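3.2 Grenzübertritte und lokale Absprachen

Der Streit zwischen Follodov und Lunde über den Verlauf der gemeinsamen Grenze wird in der Literatur meist auf der Ebene der Außenministerien behandelt. Für die Jahre nach dem Abkommen von Derkum greift das zu kurz. Der größte Teil der Zwischenfälle wurde von den Grenzkommissaren vor Ort beigelegt, ohne dass eine Protestnote ausgetauscht wurde. Das von uns ausgewertete Register umfasst 2.005 Einträge. In 300 Fällen ist ein Treffen der Kommissare vermerkt, in 55 Fällen wurde die Angelegenheit an die Hauptstädte weitergeleitet.

Die weitergeleiteten Fälle unterscheiden sich von den übrigen weniger durch ihre Schwere als durch ihren Ort. Sie häufen sich im Abschnitt Gerkwood, wo die Markierung nach der Flussregulierung nie erneuert wurde. Beide Seiten verwenden dort eigene Karten, die um bis zu etwa 5 Kilometer voneinander abweichen. Eine Patrouille, die nach Auffassung der einen Seite auf eigenem Gebiet unterwegs ist, gilt der anderen als Eindringling. Die Kommissare hatten für solche Fälle kein Mandat und gaben sie nach oben ab.

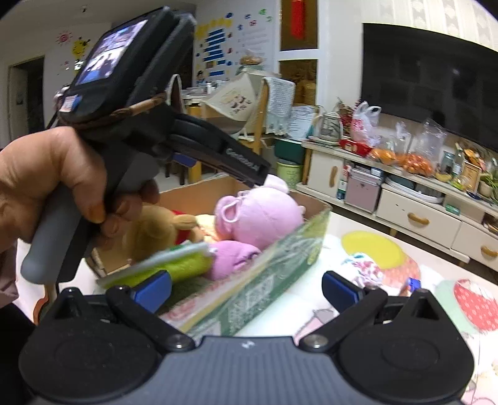
Abb. 4: Zwei Greifwerkzeuge, links ein in der Hand gehaltenes Gerät mit eingeschaltetem Bildschirm.

Das Abkommen von Derkum sah für den Abschnitt eine gemischte technische Gruppe vor, die den Verlauf neu vermessen sollte. Sie trat im März erstmals zusammen und einigte sich auf ein Verfahren, nicht aber auf die Ausgangskarte. Lunde bestand auf der älteren Aufnahme, Follodov auf der Fassung, die dem Abkommen als Anhang beigegeben war. Strittig war außerdem, welches Gerät die Gruppen im Gelände mitführen durften. Follodov wollte alles ausschließen, was Bilder aufzeichnen oder anzeigen kann, und nach dem Wortlaut dieses Vorschlags wäre auch ein Handwerkzeug mit aufgesetzter Anzeige wie in Abb. 4 unter das Verbot gefallen. Lunde lehnte die Formulierung als zu weit ab. Die Frage blieb offen, und die Vermessung wurde ausgesetzt.

Am 24. Dezember 2018 vereinbarten beide Seiten, Patrouillen im Abschnitt Gerkwood vorab anzukündigen. Die Vereinbarung wurde nicht veröffentlicht, sie ist aber in den Registereinträgen der folgenden Monate erkennbar - die Meldungen tragen nun einen Vermerk über die Ankündigung. Ob der Rückgang der weitergeleiteten Fälle darauf zurückgeht, lässt sich mit unseren Daten nicht klären. Im selben Zeitraum wurden auf beiden Seiten Posten geschlossen, so dass auch weniger Übertritte bemerkt worden sein können. Abschnitt 3.3 vergleicht deshalb Gerkwood mit den benachbarten Abschnitten, in denen die Zahl der Posten gleich blieb.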